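I finally finished the privacy book our reading group picked in March, and I have to say, I had a much better time with it than I expected! Chapter four alone took me a whole weekend (lots of footnotes, lots of tea).

The big question is whether privacy is a right all by itself or just a bundle of other rights wearing one coat. Yae Hamada is firmly on the bundle side. She says if you protect people's property and their bodies, there's nothing left over to protect. I went in pretty much agreeing with her, and then I got to the part about letters and changed my mind on page 39.

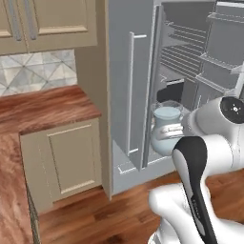 Marble-look tile and a reddish wood countertop, in a rendered kitchen.

Suppose a stranger reads your old letters, puts them back perfectly and never tells a soul. You haven't lost anything. Nothing hurts. And still I think you've been wronged, and I can't get that feeling to fit under property, however hard I push. Minoru Onishi thinks I'm mixing up "wronged" with "creeped out," and we went back and forth over email until my last reply hit roughly 800 words. Sorry, Minoru!

Next up is a shorter one on whether future generations can have rights against us. Reiko Takagi is leading that discussion in Andeston, and I've already got a page of grumbles ready for her.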